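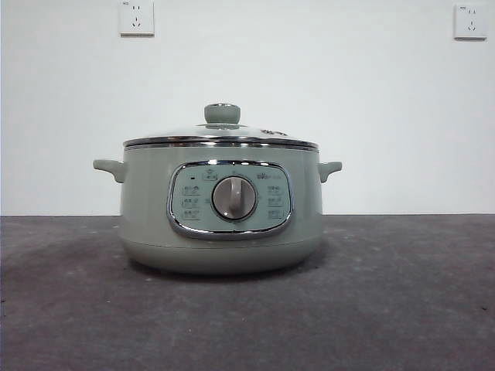

Hanneke Jacobs has spent most of the past year on one question: how does a robot arm learn to turn a knob it has never seen? Her group's method, which they call Prongate, came out of a series of failures with kitchen appliances.

"We started with drawers and doors like everyone else," she says. "Then we tried a rotary dial and the success rate fell apart. The arm would reach the dial, close on it, and twist off to one side."

The trouble was in the approach. A dial with a raised grip bar has to be grasped across the bar, and the bar can be pointing anywhere when the arm arrives. Older methods estimated the position of the dial well enough but treated it as a plain disk. Prongate estimates the center and the angle of the bar separately, then picks a wrist position that leaves enough travel for the whole turn.

"If you grasp first and think about the turn afterward, you run out of wrist," says Dindo Evangelista, who wrote most of the planner. "You get halfway to the setting and the joint is at its limit. So the end of the motion has to be decided before the start."

The multi-cooker became the standard test object. Its dial sits in the middle of the front panel inside a chrome bezel, with three function icons down each side, and the chrome is part of the reason Jacobs likes it.

"Depth cameras hate shiny rims," she says. "You get holes in the data exactly where you want to find an edge. The glass lid is worse, but for this task we can ignore the lid."

Training used 26 appliances and 1,000 recorded turns. Evangelista says the recordings were less important than he expected. When the group cut the set to 100 turns, chosen to cover as many starting angles as possible, the results on unfamiliar dials dropped only slightly. Choosing 100 at random did much worse.

"That changed how we collect," he says. "Before, Lilby would run the same turn over and over." Lilby is the lab's name for the older of its two arms. "Now we reset the dial to a new angle every time. It's slower – you get fewer recordings in an afternoon – but you need fewer."

The second result concerns force. Prongate watches the torque at the wrist and treats a sudden change as a click between settings. On dials with firm stops it works well. On smooth timer dials there is nothing to feel, and the arm has to go by the camera alone.

Jacobs is open about that. "We don't read the labels," she says. "We tell it how far to turn. If the markings are tiny and low contrast, a camera at that distance won't help much anyway."

She and Evangelista disagree about what to do next. He wants to add push-and-turn knobs, the kind found on gas stoves. She would like to see the method run on someone else's arm first, and has sent the code to a former student, Casano Tran, to try on different hardware. A first set of runs is due in March.

"I'd like to know what breaks," she says. "We have had the same gripper the whole time."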